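Trucos para probar pinzas y manos robóticas en casa

Llevo una temporada comparando cacharros para las tareas del dormitorio y os dejo lo que me ha ido sirviendo, sin mucho orden.

Empezad por la tela. Todo el mundo se lanza a coger vasos, y una funda de almohada os enseña mucho más en diez minutos. La pinza paralela de Radton, la de dos dedos, pellizca fenomenal el borde de una sábana, pero con un edredón gordito se me escurre a la mínima. La mano de Tillham lo abraza mejor -- eso sí, tarda una eternidad en cerrar y pesa 467 gramos más, que el brazo los nota cuando va estirado.

Apuntad los intentos en una libreta. Yo hago 16 por agarre y no cambio nada entre medias, ni la velocidad ni la luz. Con la Radton saqué 14 buenos tirando de la esquina de la sábana y solo 3 con el edredón, ¡menudo bajón!

Las yemas, limpias siempre. La pelusa se pega a la goma y luego le echáis la culpa al controlador. Un paño apenas húmedo, secar bien y listo.

Otra cosa: cubrid los cables y las juntas con una manga de tela elástica, que si no se enganchan en todas partes. Y bajad la mano despacio, con los dedos apuntando a la cama y el pulgar bien separado, antes de pedirle que cierre.

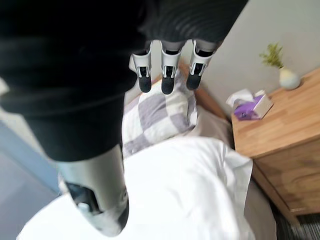
Los dedos sobre el edredón, con la almohada de cuadros detrás.

Para la cámara, mejor pegada a la muñeca que en un trípode. Se ve menos habitación, pero los pliegues salen mucho más claros. Me falta probar el controlador de Pulham, que dicen que va más suave en los giros -- a ver si en enero me pongo.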